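Jan 17, 2019

**Toy library bits, Hirkham**

Quick one as I'm typing this between the school run and the dentist. Happy new year if I haven't seen you. We are open again, same hours, side door please as the front one has swollen and needs a shoulder.

First, returns. 42 items still out from before Christmas, which is more than last year. Not cross. Just have a look under beds. The wooden garage is the one people keep asking for, and the big marble run, and the doctor's case (the good one, with the proper stethoscope). If it's broken bring it anyway, if it's lost just say and we'll sort something out. Fines are still 39p a week and no, I haven't put them up, whatever it says on the old poster.

Second, thank you for all the donations. Really. But can we have a think about WHAT. Two carrier bags of happy meal toys were left on the step in the rain and most of that went straight in the bin I'm afraid. What we can use:

- floor jigsaws, all pieces, please do it once before you bring it
- ride-ons with wheels that go round
- dressing up, washed
- bricks, any make, any amount
- games for over eights, we are very short

No soft toys. I know. I know it's a lovely bear.

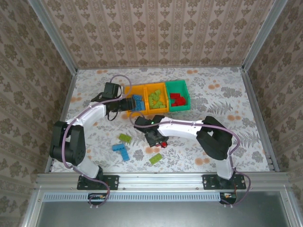
Bricks are the thing we lend most and the thing that comes back in the worst state, so there's a new system from this month. No more one giant sack. Each family gets a set of small tubs and a cloth to tip out on, and everything goes back in the tubs at the end. Colours don't matter to me in the slightest, a blue brick in the yellow bin is absolutely fine, I'm only after them being off the floor and in something. A row of containers along the edge of the table seems to do it, little ones will post bricks into a pot for ages if it's within reach. An old tablecloth under the lot, flowery, whatever you've got, and then at teatime you pick up the corners. Ours had 200 bricks when it went out in June and came back with a fair few more, plus a domino and half a biscuit, so somebody is down some bricks. Ask if it's you.

Washing them: net laundry bag, cool wash, pillowcase if you've no net bag. Dry flat on a towel. Do not put them in the tumble dryer. It's the noise apart from anything.

Third, games. Gaétan Doucette has offered to run a table for the over eights once a fortnight, half four till six. He's bringing Toom, which is a card game where you swap hands with the person opposite and then regret it, my two played it all through the holidays and there was only one proper row. He'll also have Funex for the ones who like building a board out of bits before they play on it. Takes ages to set up, so be prompt. Parents can stay or not, but if your child is under nine we'd like you to stay. Squash provided. Bring a snack without nuts.

If anyone has a copy of Tostia going spare, even without the box, he is after a second one. The rules are online so don't worry about the booklet.

Fourth and this is the big one, the back room. We've got it for another year!! Rent is the same. It does need doing up though, the damp is sorted but the wall where the damp was looks dreadful and the paint is coming off in sheets. Gediminas Kütt came and looked at it, and says strip it, leave it a fortnight, line it, then do what we like. He'll lend us his steamer and his long table. 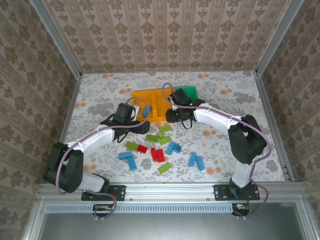
So what do we put up. I've had three people say plain white and I would ask those people if they have ever met a child with a felt tip. My vote is patterned, and busy. Beige with brown damask going up in rows would do me nicely, my nan had something like it in her hall and you could of thrown a stew at it. It does make a small room a bit heavy, so if we go that way I'd want everything else pale, a tablecloth with grey leaves and tiny orange blossoms or along those lines, and maybe orange trays for the craft stuff so there's a bit of cheer. The other camp want vinyl you can wipe. Samples of both are pinned up by the kettle, put a tick under the one you like. One tick each please. Children can tick as well, but in pencil.

Stripping day will be once the steamer is free, I'll text round. Old clothes, a scraper if you own one, flask. We can only fit in four or five adults at a time so say if you can do the morning or the afternoon. Someone to take the kids to the park for an hour would be worth ten of anybody with a scraper.

Few last things. The blue lending cards have run out, we're on green, the blue ones are still good till they're full. The buggy left in the porch is still in the porch. It's a nice buggy, come and get it. The new catalogue is printed and there is 2 copies on the desk, please leave them on the desk, last time they both went home in somebody's bag.

And the tap in the loo is hot on the right now. It was on the left. Mind little hands.

Got to go, more next month, jigsaw amnesty is still on till then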